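Folding table (garment finishing)

A folding table is a flat work surface on which washed and dried garments are laid out, smoothed and folded by hand. It is found in laundries, garment finishing rooms, shops and larger households. The term covers the use of the table and says nothing of whether its legs fold; in the trade a table with hinged legs is usually called a collapsible table to avoid confusion.

The garment most often folded on such a table is the short-sleeved cotton T-shirt. Plain knitted cotton creases readily and stretches a little when pulled, so it is normally spread and smoothed with light pressure before the first fold is made.

Laying out

A T-shirt may be laid face up or face down. Face-down laying is usual where the finished fold is to show the front of the shirt, as the sides and sleeves are brought in over the back and the piece is turned over at the end. Face-up laying is used for inspection, for checking a print and for methods in which the shirt is folded in half lengthways.

Printed shirts are generally folded so that the print falls on the upper face of the finished piece. A small graphic with a line of lettering set beneath it is treated as a single unit, and a fold line is not placed between the two. The plain cloth under the print takes the cross folds. 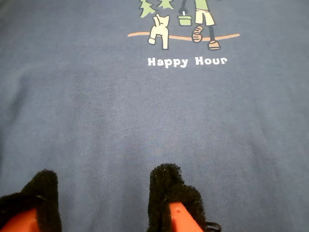 Creases are removed by drawing the flat of the hand from the centre of the shirt towards the side seams and then towards the hem. Working from the hem upwards tends to push loose cloth into the neck, where it is harder to clear. Soft creases left from drying can remain in a folded shirt without harm, but a doubled layer trapped under a fold will set as a hard line if the shirt is stacked.

Work surface

Sharon Mosoti, textile care editor

The top of a folding table must be smooth enough for knitted cloth to slide on it without snagging, but some resistance is wanted, or the lower layer moves when the upper one is folded across. Wood, laminate and padded cloth are all in use. Oak is a common choice among the hardwoods. Its grain is open, and on an unfinished board the pores can catch fine threads and hold lint. A sealed finish closes the surface to a large extent and allows it to be wiped down. 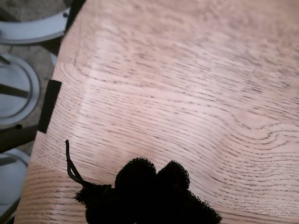

Glossy finishes reflect overhead lighting, and the reflection can make it difficult to judge whether pale cloth is lying flat. The usual remedy is to move the lamp or turn the table. Dark cloth is less affected. The grain may also serve as a guide to the eye: where it runs straight, a side seam can be set parallel to it. In boards with curved or arched figure this is unreliable, and the edge of the table is used instead.

Edges are rounded or covered where garments are drawn across them. A raw corner will pull loops from a knit. Edge coverings should lie flush with the top, and their adhesive should not extend on to the working face, where it would pick up fibres.

Dimensions

Tables for single-garment work need to take a shirt with both sleeves spread. A top 70 cm deep is workable for most adult sizes if the operator stands on the long side. The Trusthorpe pattern, made for small laundries, has a top 200 cm long and 70 cm deep, giving room for laying out at one end and stacking at the other. The shorter Davside pattern is 133 cm long and is used where stacks are taken away as they are completed.

Height matters more than length over a full shift. A low table causes the operator to bend at the waist during smoothing, and a high one prevents the forearm from lying level during the fold.

Frame and floor

Frames are of wood or metal. Square metal tube is widely used, as it is stiff for its weight and allows a shelf to be fitted below. Adjustable feet are preferred on concrete floors, which are seldom level over the length of a table. 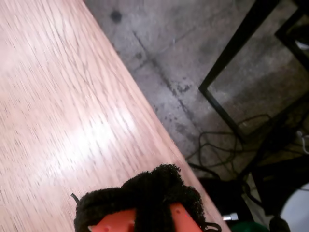 Movement in the frame is felt chiefly at the corners of the top. It may be reduced by a lower rail joining the legs, though a rail on the working side obstructs the feet and is often left out. Leads for lamps and irons should be routed clear of the standing area and fastened to the frame where possible.

Folding boards

A folding board is a hinged or rigid template placed on the table to give a constant width of fold. The Grisance board has three hinged leaves; the Mugo board is a single rigid plate, withdrawn through the neck once the sides have been turned in. In a bench comparison by Hemant Pal, 289 shirts were folded with and without a template. Widths were more even with the template, but the difference in time was small for operators already used to folding by hand.

See also

Garment inspection
Ironing board
Knitted fabric
Laundry sorting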